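Last updated: October

Cans. This is a post about cans. I know.

So the white table. I bought it off a guy in Mellor for the back room, and it was supposed to be for projects and paperwork, and what it is for is drinks that people put down and walk away from. Everyone who comes through leaves one. Then you go to wipe the table and you have to pick up every single one and give it a little shake. Full? Half? Empty? Is somebody coming back for it?

Saturday I decided to sort it out once and for all. Got up early, coffee, podcast on, sleeves up. Plan was simple: everything off the surface, wipe it down, put back only what lives there. Took me till after lunch. I don't want to talk about why it took till after lunch (I found a box of old Hatel catalogs and sat on the floor reading them).

The other half of the plan was a system. I love a system. Mine was that full cans go in the fridge, opened cans get finished or poured out, empties get rinsed and go in the bag for the return machine at Gakuvach. No can sleeps on the table. That's the whole rule. I even wrote it on a sticky note and the sticky note fell off by dinner.

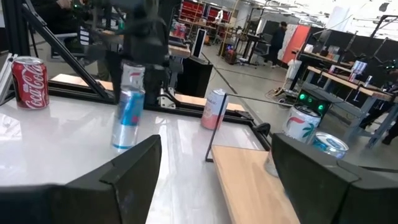 Anyway the problem with the rule is that everybody likes something different, so you can't buy one big case and be done. If we all drank Coke my life would be so easy. One flat on the bottom shelf, finished. Instead there's the Coke, and there's the tall skinny silver and blue one that doesn't fit in the door rack, and there's a pink one, and the white one with the palm tree on it that I bought purely for the palm tree. No regrets on the palm tree. It looks like vacation.

Tall ones are the worst for storage. My fridge has this dumb fixed shelf and anything taller than a regular can has to lie down, and then it rolls, and then you open the door and it comes at your feet. I tried the little plastic can rack from Dundar. Good for regular cans, useless for tall. Took it back, they gave me store credit, I spent the store credit on another rack. Also wrong. Kept that one out of pride, it holds onions now.

OK the table itself, because a couple of you asked last time. It's glossy. Don't get glossy. It looks great in a listing and then you get it under ceiling lights and it's just streaks of light all day, and every ring and smear shows up. Matte would of been smarter. What works for me:

Warm water, one drop of dish soap, wrung-out cloth. Then a dry cloth right behind it. Do not skip the dry cloth or you'll be looking at swirls all week. For old sticky rings I lay a wet rag on top for a few minutes and go have a sandwich. No scraping! I scraped once with a butter knife and I can still find that scratch with my fingernail.

I also started keeping a wooden board on there, plain pale wood. Anything that sweats goes on the board. Wood gets a bit marked up and I don't care, it's a board. A little mineral oil now and then when it looks thirsty. It wanders around the table, never once seen it sitting straight, but people do use it if it's right in front of them. If it's more than an arm's length away forget it.

Empties. I got a bit obsessive and started wondering how many we go through, so I kept a tally on the side of the fridge. Quit at around 600 because I didn't like what it was telling me. The return machine at Gakuvach was out of order for 2 weeks of that, so picture the garage. Just bags. You couldn't get to the bikes.

Rinse them, by the way. Just a splash. I didn't for the longest time and then it was hot out and there were ants, and the ants had opinions about which brand. Sugar ones first, obviously. Upside down in the dish rack, let them drain, then into the bag. And don't crush them if your machine reads the barcode, mine spits out anything with a dent and then there's a line behind you and you're standing there trying to un-dent a can with your thumb.

So is the new rule working? Sort of. Table gets wiped every night now, thats a real change. Still plenty of cans. I've stopped being mad about it, mostly, and a fridge with adjustable shelves is on the list for when this one dies.

Next up is the drawer under the microwave. Send snacks. Gotta run, pickup in ten minutes and I can't find my keys.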